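Two-Bin Sorting with a Dual-Arm Cell: Project Report, Irville Robotics Option

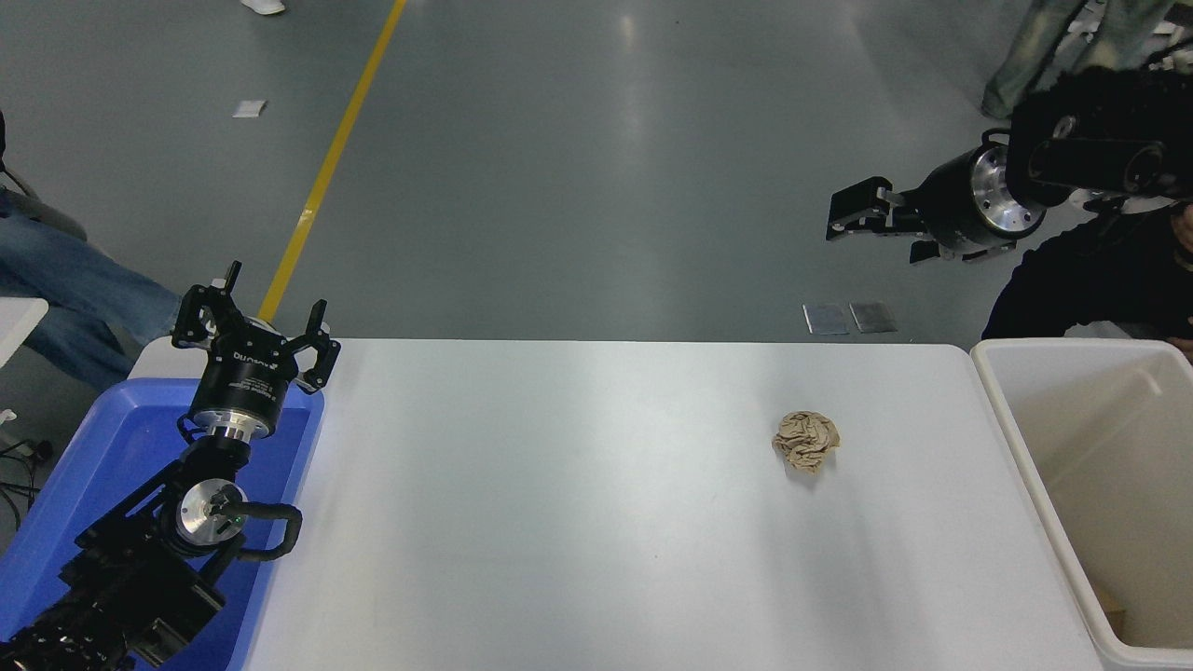
Figure 1. Work table with crumpled paper, blue bin (left) and off-white bin (right).

1. Aim

The Jendbridge project set out to have two arms clear mixed litter from a table and place each item in the correct bin. Paper goes to the blue bin and everything else goes to the off-white one. Our group took over the Starnum control code in February and kept its file layout.

2. Method

Each run starts with one item on the table. The item's colour and outline are used to pick a class, and the arm on the side of the target bin is assigned the grasp. The other arm holds at its park position until the first has released. We recorded 1,655 grasp attempts, of which 922 used crumpled paper.

3. Problems

Crumpled paper was the hardest item to model. Its height changes with every fold, and a grasp planned at the centre often closed on a loose corner. We lowered the closing speed to 50 per cent and added a second check of the outline before descent – this cost 2 seconds per cycle.

Cable routing also needed work. A loop left too long at the wrist could catch the bin rim, so the travel height over both bins was raised.

4. Remaining work

The class labels still follow the Sydorenko sheet, which has no entry for coated paper. Items of that kind are currently sent to the off-white bin. Handover between the arms was not attempted.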